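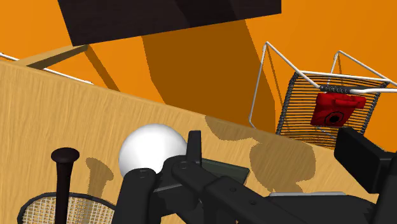 Teleoperation Data Collectors (fixed-term, part-time) – Setside Manipulation Group

Reference: Grirkley collection, second round
Location: Setside, on site, with a small share of remote sessions
Hours: two or three sessions a week, by agreement
Reports to: Qianru Shao, collection lead
Posted: 3 August 2021

Purpose of the post

Setside is recruiting operators to record demonstrations for Grirkley, a set of simulated tabletop tasks used to train and test manipulation policies. The operator drives a simulated arm and gripper through each task by hand. The recorded joint positions, gripper commands and rendered views become training examples for a learning system, which is later asked to do the same tasks without an operator.

The second round covers sports equipment: balls, bats, rackets and the stands and racks around them. These objects are awkward to handle. A sphere rolls when a finger touches it off centre, a bat handle is narrow and top-heavy when upright, and a racket lying on the table offers few good places to grip. The policies from the first round did poorly on all three, and the new recordings are meant to correct that.

What you will do

Each session consists of a block of episodes from the task list. For every episode you will:

Read the task instruction on the side display and confirm the object named in it.
Start the recording and bring the gripper to the object from the rest position.
Complete the task in one continuous attempt, without pausing the simulator.
Mark the episode as success, failure or discard, using the definitions in the operator guide.
Add a short comment where the guide asks for one, for example on contact that the physics engine handled badly.

Failures are kept. An attempt in which the ball slips and is picked up again is often more useful than a clean one, provided it is marked correctly. Discard is reserved for faults in the recording itself, such as a dropped control signal or an object that starts inside another object.

Table layout, wall colour, lighting and viewing angle change between episodes. Some views are steep or tilted, and parts of the arm will at times hide the object. Operators work from the views they are given and may not ask for a different one during an episode. If an object cannot be found in any of the views, stop and mark the episode as discard with the code NV.

About one session in each block is set aside for review. In review sessions you will replay episodes recorded by other operators, check the labels against the guide and note disagreements. Disputed labels go to Dehua Yu, whose decision is final for the release.

Equipment

The control station is an Evico leader arm with a two-finger trigger handle, a foot switch for start and stop, and two monitors. The simulator runs on a local machine. The handle can be set up for the left or right hand, and the seat and desk height are adjustable. Remote review sessions need only a recent web browser and a steady connection; recording sessions cannot be done remotely.

Session length and quality targets

A recording session lasts two hours, split into 9 short blocks with breaks between them. There is no episode quota. We found in the first round that quotas led to hurried approaches and a narrow range of motions, and neither is wanted. Operators are asked to vary their approach direction and speed within the limits in the guide.

We do track label agreement. An operator whose labels agree with review in fewer than 96 per cent of episodes will be given a further training session before the next recording block. This has no effect on pay.

What we are looking for

Essential:
Steady hand control for the length of a session.
Ability to follow a written procedure closely and to say when it does not fit the case.
Normal or corrected vision, including the ability to tell the object colours used in the task set apart. Please ask us if you are unsure; a short check can be arranged.
Clear written English, sufficient for one-line comments.

Useful but not required:
Experience with teleoperation, crane or digger controls, model aircraft or similar.
Experience of labelling or checking data.
Some knowledge of Python or of physics simulators.

No degree is required. Current students may apply. People who took part in the first round are welcome to apply again and will be excused the first training day.

Training

Training takes two days and is paid at the full rate. The first day covers the leader arm, the simulator and the labelling guide. The second is spent on practice episodes, 63 in total, all of which are reviewed with you by Weidong Du. Practice episodes are not included in the released data.

Data and consent

We store the motion of the leader arm, the simulator state, your labels and your comments. There is no recording of your face or voice. Operators appear in the data only as a random code. Motion data can carry a personal style, and it is possible in principle to tell operators apart by it; the consent form sets this out in full. You may withdraw up to the point at which the release is frozen, after which single episodes can no longer be removed from copies already shared.

The release is planned for April and will be shared with our partner laboratory, Hao, for testing on its own policies. Operators who wish to be named in the acknowledgements may say so on the form. The name will not be linked to the operator code.

Pay

Pay is hourly, at the technician rate for the site, and covers recording, review, training and breaks. Travel costs within the local zone are refunded against receipts. Work cancelled by us on the day is paid in full.

How to apply

Send a CV of no more than two pages and a short note stating:
the days and times you could normally attend,
which hand you would use for the leader arm,
any experience relevant to the post,
any adjustments you would need at the control station.

Applications go to Birger Nygård at the Setside office, with the words "Grirkley operator" in the subject line. Shortlisted applicants will be invited to a 45-minute visit, which includes a trial on the leader arm. The trial looks at how you follow the procedure – skill with the arm is expected to come with practice.

Questions about the tasks or the simulator may be sent to Abelardo Gallardo, who maintains the scene files. Questions about contracts should go to Birger Nygård. Applications are read as they arrive, and the post will be closed once all places are filled.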